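Sunday with two grippers and a glass flask

I finally got a whole Sunday to compare grippers in the simulator, and I had such a good time that I forgot lunch. The arm is a Franka, same as always (I know its joint limits by heart now). What changed was the hand: the plain parallel jaw against the Sarnero, a softer three-finger model I've been building since January.

The job was glass, held over a stone-like pot on a chair seat. Glass is lovely for this, all slippery curves! I ran each hand 500 times with random starting poses, and the parallel jaw kept its grip in over 4 runs out of 5. I really didn't expect that from two flat pads.

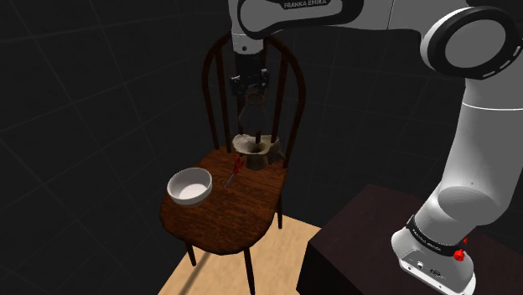 Tumelo Kekana wrote back within the hour that I was being unfair to the soft hand, that my friction values were much too low for rubber, and that I should rerun it before bragging about the jaw.

Fair point, and I'm already on it. The Sarnero also closes slowly, so I gave it five extra control steps before the lift and it looked steadier straight away. Next I want to swap the controller too, from plain position control to impedance, and leave it going overnight.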